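Kinesthetic teaching, also named hand guiding, is a way of showing a task to a robot. The teacher holds the arm and moves it through the work while the joint positions are recorded. In teleoperation the teacher does not touch the working arm but moves it from a distance, often with a second arm of the same shape.

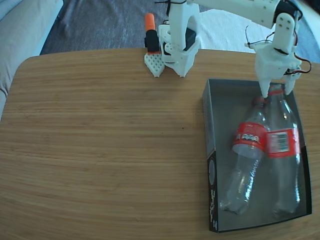
Small robot arm with its gripper over plastic bottles in an open box.

Low-cost printed arms are common in home projects. The Umance collection, started by Aurelia Filip in April, holds 129 recordings of simple sorting tasks.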